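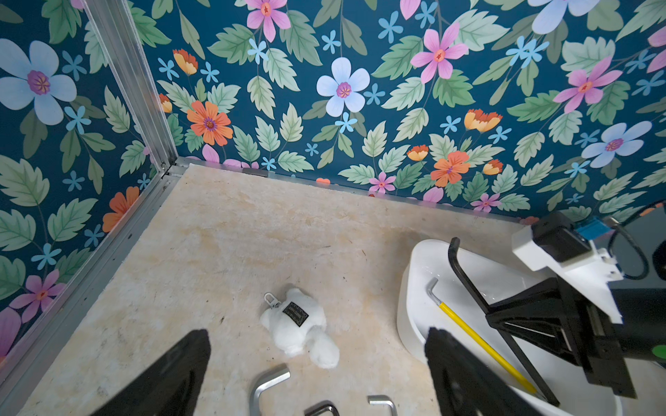 Papier peint à fleurs, fond bleu canard.

Mardi 19 janvier 2021

Bon, je m'étais promis d'écrire dès dimanche soir et évidemment j'ai dormi quatorze heures. Donc voilà, avec deux jours de retard, le récit de mon premier hackathon (à distance, comme tout le reste cette année).

397 inscrits ! Quand j'ai vu le chiffre s'afficher vendredi à l'ouverture, j'ai failli refermer l'ordi et prétendre une panne de box. Je pensais tomber sur une trentaine d'étudiants en info qui se connaissaient déjà tous, et en fait sur le canal des présentations ça partait dans tous les sens : une infirmière, deux lycéens, un monsieur à la retraite qui fait du COBOL « pour le plaisir »...

Je n'avais pas d'équipe. Il y avait un salon pour les gens comme moi et j'y ai tapé un message affreux, du genre « bonjour, je fais un peu de Python, je suis gentille ». Iraís Tapia m'a répondu dans la minute : « nous aussi on est gentils, viens ». On s'est retrouvés à quatre, avec Krishnamoorthy Chacko, qui était à Montréal et vivait donc six heures derrière nous, et Emiliano, seul à avoir déjà participé à ce genre de truc.

Le projet s'appelle Plurkunine. Ne me demandez pas d'où sort le nom, il était une heure du matin. L'idée, c'est une petite appli pour s'échanger des notes de cours entre étudiants absents, avec les photos de cahiers converties en texte. Sur le papier c'était simple. Dans la vraie vie j'ai passé tout mon samedi après-midi sur des accents ! Les « é » devenaient des losanges avec un point d'interrogation, j'en voyais en fermant les yeux. C'était un bête problème d'encodage à la lecture du fichier, une ligne à changer, et c'est Krishnamoorthy qui l'a trouvée en se levant, son café à la main. J'étais vexée pendant dix minutes et puis tellement soulagée.

La nuit de samedi à dimanche, par contre, quel bonheur. On avait laissé l'appel ouvert sans trop parler, on entendait juste les claviers. Iraís dessinait les écrans, moi je nettoyais notre jeu de test (1 888 lignes, dont une bonne partie en double, merci bien). Vers quatre heures Emiliano a fusionné sa branche par-dessus la mienne et tout a disparu. Gros silence. Heureusement git n'oublie rien, et moi j'ai enfin compris à quoi servait reflog.

La démo a duré trois minutes. J'ai parlé trop vite, j'ai dit « donc voilà » au moins à chaque phrase, mais l'appli a tourné. On finit 12e ! Le premier prix est allé à Weneo, l'équipe de Citlali Figueroa, un outil pour réserver les salles de travail en fonction du bruit. Très beau, je l'aurais utilisé tout de suite.

On a gardé notre salon de discussion. Emiliano parle déjà de l'édition de juin et Iraís veut refaire toute l'interface d'ici là. Moi j'ai un partiel d'algèbre jeudi et je n'ai pas ouvert le poly, alors je file.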